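Play Table Inspection, Drerkthorpe Children's Room
Checked by: Hedvig Lunde
Table size: 40 x 30 in.

Tabletop, splinters: PASS. Ran a hand over all of it. Hand survived.

Frame bolts: PASS. Tightened one that had opinions.

Wobble: PASS, provided you don't lean on it to write up the wobble test.

Blocks, chipped paint: PASS. One red block has been chewed, by a person old enough to have back teeth. Replaced.

Blocks, choking gauge: PASS. The orange cube cleared it by less than I'd like. Duyên, please recheck next time.

Bowls, cracks: PASS. The previous teal one was retired after being worn as a hat.

Sorting by color: NOT A SAFETY ITEM. Crescencio keeps adding this line. I keep leaving it blank. 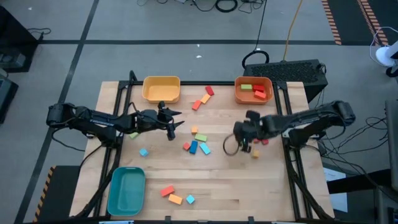

Drerkthorpe, November

Blocks back in bowls at close: FAIL. Three in the orange bowl, none in the yellow or the teal, and the rest all over the tabletop. A block on the table is a block on the floor by morning, and I was wearing thin shoes.

Follow-up: Ngozi to put the closing list back on the door.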